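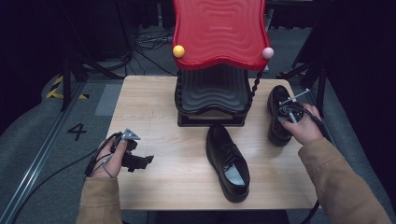

Marras makes leather footwear on the ground floor of a former flour mill outside Stirnedley, and opens the building to trade visitors for one week in April. The tour covers cutting, closing, lasting, sole attachment and finishing, in the order in which a pair moves through the plant. Output is 260 pairs per shift. Most of this is plain black leather work, of the sort represented by the lace-up on the light wood-grain table, and the company sells it largely to uniform suppliers and to a small number of retail accounts. I attended the morning session, which began at 9:30 and was led by Elisa De Luca, the production manager.

Cutting

Upper leather arrives as full sides and is stored flat on racks at controlled humidity. Each side is inspected under angled light and marked with wax pencil where there are scars, vein marks or loose grain. Vamps are cut from the tight area along the back, tongues and linings from the belly. Two clicking presses were running during the visit. Cutting is still done with strip steel dies, one per part per size, and the die store holds 2,918 of them. De Luca said the firm had priced a knife-cutting table and decided against it at current volumes, as the style range changes slowly and the dies are already paid for.

Closing

Edges are skived to reduce bulk at the seams, then folded or left raw depending on the style. Stitching is on post-bed machines at 11 stitches per inch on visible rows. Eyelet facings are reinforced with woven tape before punching. The closing room was the loudest part of the building after the press area, and parts of the commentary were lost.

Lasting

Uppers are conditioned with steam before toe lasting. The toe laster pulls and wipes the upper over the insole in one cycle, with hot-melt adhesive applied at the margin. Sides and seat are done on a second machine. Shoes then pass through a heat setter and stay on the last overnight. Visitors were allowed to handle samples at each stage, and the difference in toe shape between a set and an unset upper was easy to feel.

Sole attachment and finishing

The lasting margin is roughed on a wire wheel, cemented, dried and reactivated under a lamp before pressing. The adhesive is a water-based product from Seken, adopted to bring down solvent levels in the room. Drying takes longer than with the previous cement, and an additional rack line had to be fitted in to hold work between stations. Peel tests are carried out on one pair from each batch. Benedetta Melis, who runs the test bench, showed a failed sample in which the bond had held and the leather surface had torn away; she attributed this to shallow roughing.

Finishing consists of edge inking, cream, brushing and lacing. Final inspection compares left and right for height at the back seam and length of the toe cap.

Practical notes

Parking is at the rear of the mill, reached from the Dirska road. Closed shoes are required and ear protection is issued at the door. The tour takes almost 2 hours. There is no step-free route to the die store.

Print this page
E-mail this page

Related reports
Tannery visit: drum dyeing and drying
Last making in beech and plastic
Trade fair notes: soles and components

Last updated: April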